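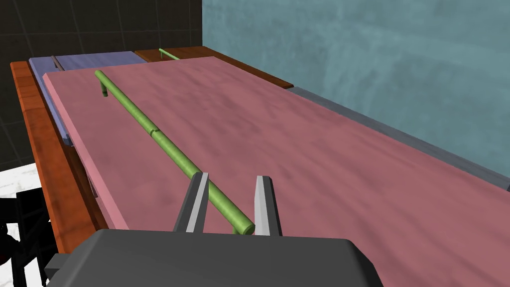 Wobble in a two-piece handle comes from a small number of places, and I would like to settle which of them is worth fixing before I replace every pole in the building. We use threaded two-piece handles on floor squeegees, deck brushes and push brooms. After a season they all develop side play. What I can't find in any supplier's literature is whether the position of the joint matters. Take a layout like the pale green handle, with the seam about a third of the way down from the far end: one long segment, one short one. The other common layout puts the joint at the midpoint so both halves fit the same carton. My assumption is that the off-center joint sees less bending if the short segment is at the hand end, and more if it is at the head end. Has anyone compared them under the same use?

For reference, the current handles are Watix, tubular steel with a plastic sleeve, male thread molded into a plug. Seven are in service. The play is at the plug and I can feel it with one hand.
- rgentile

Re: Joint position on two-piece handles
Position matters, but less than fit. When you push a broom with two hands, the bending moment is highest near the lower hand and falls off toward the head and toward the top hand. So the worst spot for a joint is wherever your lower hand goes. For most people on a push broom that is a little below the middle. A midpoint joint is close to the worst case. A joint well up toward the grip end is better. A joint down near the head is also not bad on a broom, contrary to what you wrote, unless the head catches on something.
- wh_ng

Re: Joint position on two-piece handles
That holds for pushing on a flat floor. It does not hold for a floor squeegee on a rough slab, where the blade catches all day long. When the head stops dead, you get a shock load at the lower end and the joint nearest the head takes it. I have broken Senetti poles at a low joint that way, never at a high one. Same crew, same floor.

I would also not assume the plug is the cause. Pull it and look at the tube wall. On thin tube the end bells out slightly and the plug is then loose in a hole that is no longer round. A new plug will feel fine for a week.
- GertVdM

Re: Joint position on two-piece handles
Pulled one this morning. The tube end is out of round. The long axis of the oval lines up with the direction of push, so Gert is right about that part. The plug itself measures the same as a new one from the spares bin.
- rgentile

Re: Joint position on two-piece handles
Then you have your answer and the position question is secondary. A longer plug is the fix. Contact length inside the tube is what resists tilt. The usual molded plug goes in about as far as the tube is wide, and that is too short for anything that gets leaned on. I turn mine from maple at 6 inches, half in each segment, with a screw through each side at right angles to the push direction. Put the screws in line with the push and the holes wear into slots.
- reshma_lr

Re: Joint position on two-piece handles
Wood swells. If these are floor squeegees they are being used on wet floors, and a maple plug in a steel tube with a pinned joint is going to hold water and rust the inside. I've cut them out. Use acetal or nylon rod of the right diameter, or aluminum if you can live with the cost. If it must be wood, seal the end grain.
- kkruger

Re: Joint position on two-piece handles
Mine have been in use 17 months on a dairy floor that is hosed twice a day. End grain is sealed with thinned epoxy, two coats. No swelling I can measure. I agree it will fail if you skip the sealing.
- reshma_lr

Re: Joint position on two-piece handles
Seventeen months is one set of handles. I have seen sealed ones go, usually at the screw holes, which people drill after sealing and then leave bare. I'm not saying yours will.
- kkruger

Re: Joint position on two-piece handles
Drill first, then seal, then run the drill through again by hand to clear it and put a drop in the hole. It adds an evening. Nylon is easier if you have a source for short lengths.
- reshma_lr

Re: Joint position on two-piece handles
Back to the original question for a moment. If you are buying new, the simplest thing is one-piece poles. The two-piece handle exists for shipping and for people who need to store it in a car. If yours hang on a wall, the joint is doing nothing for you. Engelbrecht sells a one-piece tapered ash handle that fits the standard coarse thread. It weighs more than the tube.

If you do stay with two-piece, look for a joint where the outer sleeve overlaps the lower segment and isn't just butted against it. On a butted seam all the load goes through the plug. You can usually tell from outside: an overlap leaves a step you can catch with a fingernail, a butt joint is a flush line.
- wh_ng

Re: Joint position on two-piece handles
One-piece won't work for the deck brushes. They go up a ladder hatch and the turn at the top is too tight. The floor tools could be one-piece. The Watix handles have a flush line, for what it is worth.

Is there any point in an external sleeve over the existing joint? I have some tube offcuts that are a sliding fit.
- rgentile

Re: Joint position on two-piece handles
Yes, if it is long enough. Minimum 7 inches, centered on the seam. Clean off the plastic coating under it, otherwise you are clamping onto something soft. Two hose clamps will do for a trial. Rivet it once you are happy. It will be ugly and your gloves will find the clamp tails, so tape over them.
- GertVdM

Re: Joint position on two-piece handles
Don't rivet if you still need to take them apart for the hatch.
- kkruger

Re: Joint position on two-piece handles
Fair. Rivet to the lower segment only and leave the upper a slip fit with a spring button. Tataditz used to sell the buttons in bags. Check that the button faces sideways to the push, same reasoning as Reshma's screws.
- GertVdM

Re: Joint position on two-piece handles
Ordered nylon rod for the deck brushes and two of the ash handles to try on the squeegees. I will sleeve one of the brooms with an offcut and leave the others alone as a comparison. The oval ends get cut back square before anything goes in. First check is in January when the winter mats come up and the tools get the most use.
- rgentile, 18 May 2023

Re: Joint position on two-piece handles
Mark the push direction on each tube with a scribe before you cut. Otherwise you won't know in January whether the new wear lines up with the old.
- wh_ng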